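Search posts
Search
Latest Top People

10/12/21

ok so the room. thread bc I promised updates and then vanished

keys to the back unit at the Dunard building came thru in September and I've been putting off the floor ever since. beige tile. fine to look at, murder on the knees

the fix: black padded mat over part of it, tile left showing everywhere else. $900 quote from Skedex to cover the whole floor. no thank you

got 6 mats from Opoku instead. 2 went straight back, corners already curling. they were nice abuot it tho
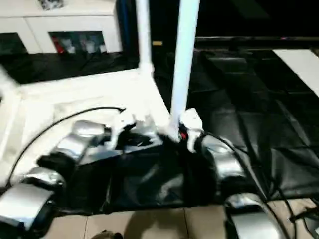
next problem is cables. I want them off the floor completely. clips? a tray? sticky hooks fall off anything I put them on so don't say sticky hooks

white cabinet stays. had a whole argument with myself over white vs grey and white won, shows every fingerprint, don't care

mopping: warm water, tiny bit of dish soap, go round the mat edges by hand. took me 8 minutes last night. grit gets under the pads if you skip the edges, ask me how I know

still to do: door stop, decent broom, somewhere to hang coats, label the cabinet shelves. Nerari has the long coat rails back in stock but shipping is a joke

anyone got a cable tray they like pls reply w a link. going to bed

Recent from this account
paint samples, round 2
why is every broom bad
Nerari rail, yes or no
the tile grout saga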